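Small stuff all over my desk, what do you do with it??
Posted by Maiara Portela

Ok so I got one of those black organizer trays with compartments, maybe 13 inches long, and it sits there with a pad of sticky notes in it and not much else. Meanwhile pencils, scissors, little bits are all over the wood. I clear it at night and by 8 am it's a mess again. Desk is butcher block, so I'd like to see some of it. Also have a lamp and a small fake plant at the back that I'm not giving up. 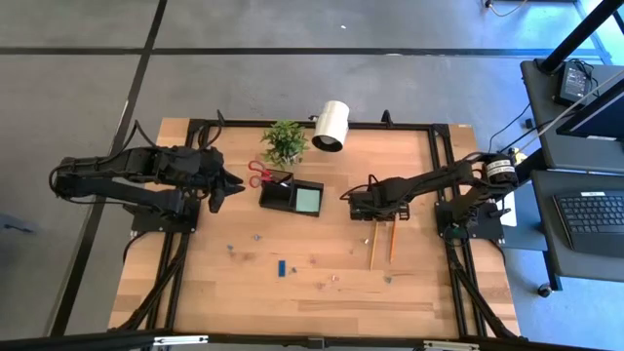 Do the scissors go in the tray or a drawer? Mine don't fit flat unless I angle them. And pencils, lying down or in a cup? I had a cup before and it got knocked over constantly. Budget is like 17 bucks. No drilling please.

Esben Kragh
Drawer.

Sunita Kapoor
Had the same tray problem. What worked for me was giving the long section to pencils only, tips all facing one way, and moving the sticky notes to the smallest compartment they fit in. Scissors I'd leave out of the tray, they eat the whole thing. Put them behind it, blades pointed away from where you reach. Erasers and other tiny stuff in a jar lid or saucer, dont let them loose or they migrate. Push the tray up near the lamp so the front half of the desk stays clear. If the tray slides on the wood get a piece of that rubbery shelf liner, cut to size, couple of dollars.

Mirta Bravo
Agree w Sunita exept the scissors, I keep mine on a stick-on hook on the side of the desk. No drilling. Test the sticky part somewhere hidden first if your top is oiled, mine fell off twice in January before I wiped the spot down with alcohol. Heavy cup also works for pencils btw, put a few pebbles in the bottom.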